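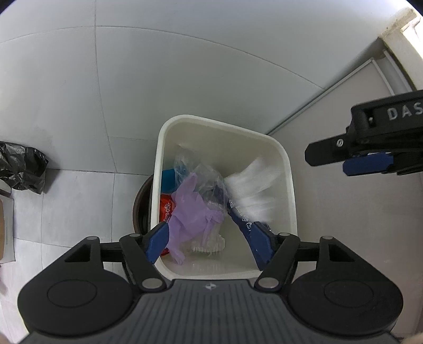 Atberg Building Services Forum
General discussion > Automation and equipment
Topic: Are machines ready for waste handling and general tidying?

Posted by facilities_kendia, 12/16/23
Members are invited to comment on the following matter. Our organisation manages cleaning at 17 sites, a mixture of small workshops, offices and staff residences. The operations group has been asked whether any portion of the daily rounds may reasonably be assigned to automated equipment within the next budget period. Floor scrubbing is already automated at two sites and is outside the scope of this question. The tasks under review are the emptying and sorting of small bins, the clearing of benches, and the folding of cloths and workwear. Comments from members with direct experience would be appreciated, whether favourable or otherwise.

Reply from cmargaritis
I write in my capacity as maintenance coordinator for the Sarantis plant. We conducted a trial of a two-armed unit in September, restricted to bin sorting in the packing area. The unit was required to remove items one at a time and place them in the correct stream. Over the period of the trial it handled 248 items. Rigid articles such as bottles and cartons were dealt with adequately. Film, gloves and tissues were not. A thin bag has no fixed shape, and the equipment frequently closed on one layer and left the remainder behind, or lifted three articles together. My recommendation to management was that the trial not be extended in its present form.
Christos Margaritis

Reply from bench_and_bay
With respect to the previous member, I would question whether sorting item by item is the correct test. In most premises a small bin is lined. The attendant ties the liner, removes it and fits a new one. If the liner is in place there is no need for the machine to distinguish a glove from a wrapper. The task should be defined as it is performed by staff.

Reply from cmargaritis
The point is noted. However, our site is obliged to separate disposable gloves from packaging, and the bins in question are not lined. I would add that fitting a new liner is, in my judgement, the more difficult operation of the two. It requires the opening of a bag whose sides cling together.

Reply from gusis_labour
Speaking on behalf of the employee representatives at Gusis, I wish to record a concern about the manner in which these proposals are costed. The figure presented to us assumed that an attendant spends five minutes on each bin. Our own records indicate well under one minute, including the walk. Any comparison founded on the former figure will favour the machine regardless of its performance. We do not oppose the equipment in principle. Several of our members would gladly be relieved of handling other people's used tissues.

Reply from facilities_kendia
Thank you. May I ask whether any member has obtained acceptable results with folding? The supplier's representative described it as a solved matter.

Reply from northshore_linen
It is solved for flat goods of known size on a dedicated line. We process almost 300 towels per shift in that manner, and the line has been dependable. It is not solved for a basket of mixed garments in a residence. We were shown a general-purpose arm folding a work shirt. The result was acceptable, but the operator had laid the shirt flat beforehand and fastened the buttons. I would advise you to request a demonstration using your own workwear, taken directly from the dryer, without assistance.

Reply from bench_and_bay
I am somewhat more optimistic than my colleagues. Two grippers working together can hold one edge of a soft article while drawing out another, and systems trained on recordings of people performing the task have improved considerably in recent years. It would be unfortunate if members were discouraged from conducting small trials on the basis of a single unit at a single plant.

Reply from cmargaritis
I did not intend to discourage trials. I would encourage them, provided that the bin is presented in its ordinary condition, with whatever staff have thrown into it that morning. Our supplier initially asked us to use clean sample waste of uniform size, and performance on that material bore little relation to what followed.

Reply from gusis_labour
We would support that condition. We would further request that the time spent by staff in supervising the machine, clearing jams and picking items off the floor be entered in the trial record as labour.

Reply from facilities_kendia
The comments have been forwarded to the operations group. The present intention is to proceed with bench clearing at one workshop only, using ordinary contents and recording supervision time as proposed above. Bin sorting and folding will remain with staff for the coming period. Members holding trial records for bench clearing are asked to contact me through the forum's message function.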